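Floleck: small jobs at a kitchen table

README and data card, version 4
Last edited October 21, 2022

What's in the folder

Hello, and thanks for downloading this. Floleck is a collection of plain descriptions of small household jobs, the sort you do without thinking while the kettle's on. Putting sticks back in a basket. Straightening a cloth. Hanging up the thing you've just washed. I write each one out as a job sheet, with the things you need, where they start, where they should end up and what tends to go a bit wrong on the way.

There are 20 job sheets in this version and a word list with 40 entries, plus the pictures that sit in this README. The sheets are plain text, one job per file, and you can open them in anything. I've stuck to everyday words all through (there was a grand version once with "implements" and "receptacles" in it, and I couldn't stand reading it back).

The files are:

README.txt, the one you're reading
jobs/, the sheets, named after the main thing being moved
words.txt, the list of what I call things and what else they get called
changes.txt, which I do try to keep up
old/, the sheets I've dropped, still readable but not looked after

The main job: sticks into the basket

If you only open one sheet, make it jobs/sticks-basket.txt. Everything else in the folder leans on it. You've got a small table in the middle of a kitchen with a checked plastic cloth over it, a handful of slim wooden sticks lying on the cloth, and a tall plastic basket with flowers worked into its sides. The sticks go in the basket, standing up. That's the whole job!

I like it because it's so ordinary and there's still plenty in it. Slim sticks roll when you nudge them. They like to lie right up against each other, and then you have to decide whether you're taking one or the lot. And a tall basket wants them more or less upright by the time they're over the rim, so somewhere between the table and the basket the stick has to turn.
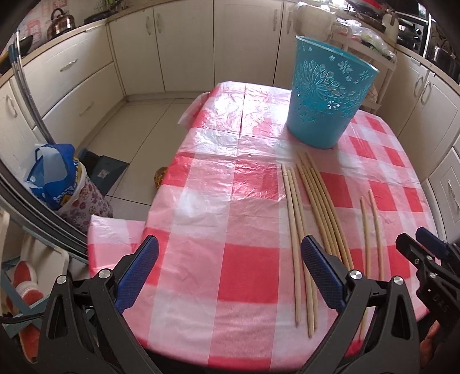 Sticks on the checked cloth, basket at the far right of the table.

The sheet gives three ways of going about it and I've used all of them in my own kitchen.

One at a time. Slow, dead simple, good when the sticks are spread out. Take hold somewhere near the middle, lift, tip it up, let go when the lower end is inside. Don't drop it from a height or it'll bounce off the side.

In clusters. Sticks that are already lying together can go together. Gather them first so the ends are somewhere near level, otherwise the long-reaching one catches on the rim and the rest slide away while you're dealing with it.

The whole bunch. Sweep them all together, square up the ends against the table, and in they go. It's quickest if it works. If it doesn't, you're picking sticks off the floor, and there's a separate sheet for that (jobs/floor-pickup.txt).

Start and finish

Every sheet has a start line and a finish line. For the sticks, the start line reads "sticks lying on the cloth, basket standing on the table, basket upright". The finish line reads "all sticks in the basket, basket still upright, cloth still on the table". That last bit got added after a reader wrote to say that her cloth had come along with the sticks. Fair point, so it's in.

I don't ask for the sticks to be evenly spread inside the basket, or all the same way up. Some people are fussy about that and put the thick ends down. If that's you, there's an optional line at the bottom of the sheet and you can switch it on by taking away the word "optional". Very technical.

Resetting is a job too. Tip the basket gently, let the sticks run out onto the cloth, stand the basket back up. I used to treat this as not worth writing down, then found I was doing it more often than the job itself, so it got its own sheet in April and it has turned into one of the longer ones. The question of how far to tip takes up a whole paragraph. Too little and they stay put, too much and they all come at once and half of them head for the edge. 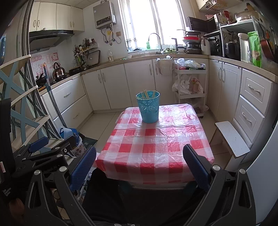 Leaning is fine, by the way. I've been asked whether sticks count as put away if they're resting against the inside of the basket at an angle, and yes, they do. A few slim sticks in a wide basket will always lean. What doesn't count is a stick lying across the rim, or one that's gone through a gap in the pattern and is poking out of the side. That second one does happen with cut-out baskets. Pull it back out the way it went in, and don't force it, or you'll chew up the tip.

About the cloth

Plastic tablecloths get a section because they matter more than you'd expect. A new one keeps its fold lines for ages, and a stick will happily roll down into a fold and stop there, tight against the crease, where it's a pain to get hold of. Smoothing the cloth first is listed as an extra step in most of the table jobs. You can skip it. I usually do, and then I'm cross with myself.

Shiny ones also throw light back at you if there's a window opposite. In the afternoon I can't properly see a pale stick lying in the bright patch on mine, so I feel for it. On the sheets this is written as "bright cloth" and it's just a note, there's nothing you have to do about it.

If you need a cloth, a big check is nicer to work on than a busy print. You can say "the red square nearest you" to someone and they'll know what you're on about. I bought mine at Majumder in Udport, off the roll, and had it cut too long on purpose so the sides fold over. The overhang gets in the way of your knees but it stops the whole thing creeping about.

The words I use

I had more messages about words.txt than about everything else put together, so a bit more on how it works. Each entry has the word I use on the sheets, then the others people might say for the same thing.

Stick: any slim, straight piece of wood you'd have on a kitchen table. Chopstick, skewer, stirrer. I went back and forth on splitting these up. For putting away they behave much alike, so they share one entry, and if a sheet really needs a sharp end it says "sharp-ended stick".

Basket: tall, open at the top, with holes or a pattern in the sides. You might call it a bin, a wastebasket, a tub or a pot. If it stands on the table and sticks go in it, it's a basket as far as Floleck is concerned.

Bin: stands on the floor, has a bag in it.

Rack: anything with open shelves that stands on its own legs, or hangs on a wall and holds things you'd otherwise lose.

Cloth: the one on the table. The one you wipe with is "wipe", and please don't swap them, I've made that mistake and the sheet for wiping the table became a real puzzle.

Colours are a muddle and I've given up being strict. I'll say teal, the next person says turquoise, someone else says light blue, and they're all looking at the same basket in different light. The sheets avoid colour altogether except for the checks on the cloth. If you add a sheet, go by shape and pattern first.

The rest of the room

Most of the jobs stay on the table, but a kitchen has edges. In version 2 I wrote as if there was nothing else in the room, and then half the questions that came in were about the other stuff. What do you do about the slipper you keep kicking? Is the mop part of it? So now each sheet has a "round about" line, for things that are near the job and not part of it. You leave them where they are. A slipper by the table leg, a mop leaning on the cabinets, a kettle on the stove, greens on the counter waiting for someone to wash them. They can all stay put.

Only three jobs go beyond the table: floor-pickup, bag-in-bin and cloth-off. I'd like to do some proper counter ones, with the dish rack and so on, but I haven't got the patience this side of winter. 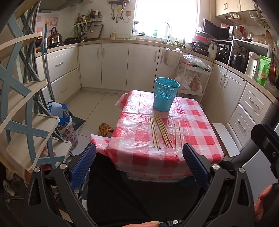 KNOWN GAPS AND GRUMBLES

The sheets are written by one person who is right-handed, and it shows. "Basket on the right" turns up far more than "basket on the left". If you're left-handed, flip it and see if the sheet still reads sensibly. Where it doesn't, tell me and I'll fix the wording.

I only know small tables. On a big one you can spread the sticks out a long way from the basket and the reach becomes most of the work, and I've got nothing useful to say about that.

There's nothing on lids. My basket hasn't got one.

Wet sticks straight from the sink are not covered either. They stick to the cloth and to each other, and you really want to dry them first anyway. There was a sheet for it, which is in old/ now. I wasn't happy with the order of the steps and never got back to it.

The names of the sheets don't match the names in Plirnen, my earlier collection. If you've come over from that, "pot-fill" is now "sticks-basket" and "pot-empty" is "sticks-out". The rest you can guess, or look in changes.txt, where I've listed them side by side.

USING IT AND CHANGING IT

Take what you like. Copy the sheets, print them, translate them, change the basket to a jam jar. If you put a changed version up somewhere, please give it a different name so that I don't get letters about jam jars. A mention of Floleck is nice and I won't chase you for it.

To send in a new sheet, copy jobs/blank.txt and fill in the start line, the finish line, the things and the steps. Keep steps short. One movement per line is a good habit, though I break it myself in cloth-off. Try the job yourself at least twice before you send it, once reading from the sheet and once from memory, and put down wherever the two came out different.

Spelling mistakes are mine. Send those as well.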